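Stop making me install a thing to download a thing

Wanted one file last night. One. A manual for an old scanner, 2 MB tops, the sort of thing that used to sit on a plain page with a blue link under it. Took me 40 minutes and I now have something called Skavum Download Manager living next to my clock.

You know how it goes. Big green button, that's an advert. Smaller green button, also an advert. Grey text at the bottom, that's the real one, and it starts a countdown. Then the countdown finishes and you're told free users get the slow lane, but if you install the helper it all goes faster. It doesn't go faster. It goes at the speed it was always going to go, with a progress bar in nicer colours.

And the helper wants to start when the computer starts. Why? I download maybe two things a week. It's sat there all day watching for links like a dog under the table.
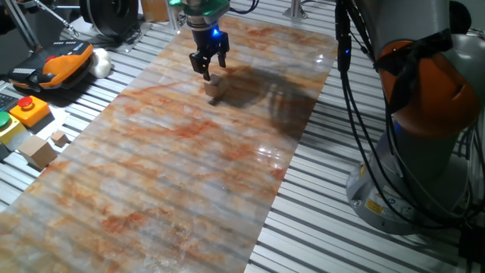
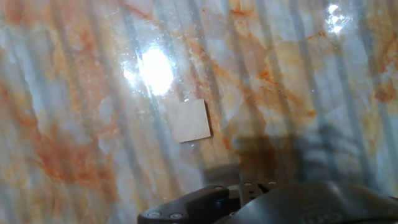
Clelov used to be the decent one. No account, no waiting, you clicked and the file came down. Then in October they brought in "credits". Now a small file costs credits and you get credits by inviting people, and I'm not inviting my sister to a download site. She'd never speak to me again.

People will say servers cost money. Fine, they do. I'd pay. I have paid - a few quid to Ninh for a year, and for that year it was lovely. Then they changed the plan, called the old one "legacy", and put a limit on it. So I paid and got the queue anyway. That's the bit that makes me cross, not the money.

Someone on the Wirkodcombe forum put up a list of mirrors for old manuals and drivers. Plain folders, file names, sizes, dates. 2,398 files when I looked. No buttons at all. It's ugly and it loads instantly and I had my scanner manual in the time it takes to read this sentance. The whole lot is run off one machine in a spare room, and it beats every polished site I tried.

So what are we being sold exactly? Nearly all these managers offer the same stuff: pause, resume, a queue. The browser does pause and resume. Has done for years. Not brilliantly, I'll give them that, it still falls over on anything huge. But for a manual? For a driver?

Anyway I've uninstalled Skavum. It asked me why I was leaving and gave me a box with room for 2,000 characters. I used most of them. Then it opened a tab to ask if I was sure, and teh icon is still there.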